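Guest linen allowance – Gollness residents' forum

H_Kozlowski: Members are reminded that from September the allowance is 200 items per household. Tablecloths are to be counted with sheets.

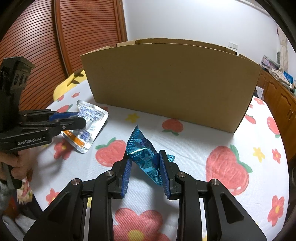
yakubu.n: I must object. Table linen was exempt under the Peltport agreement, and Van Wyk charges it at a lower rate.

H_Kozlowski: The agreement has lapsed. Patterned bedding remains permitted – plain white is preferred for the shared wash. 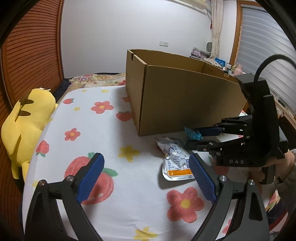

Printed bed sheet, flowers and strawberries.

M. Szewczyk: I support the change, although the notice given was short.

Comments (2)

Lamduan I.: Does this apply to Ingate House?

Nghĩa Vi: It does. Please see notice 253.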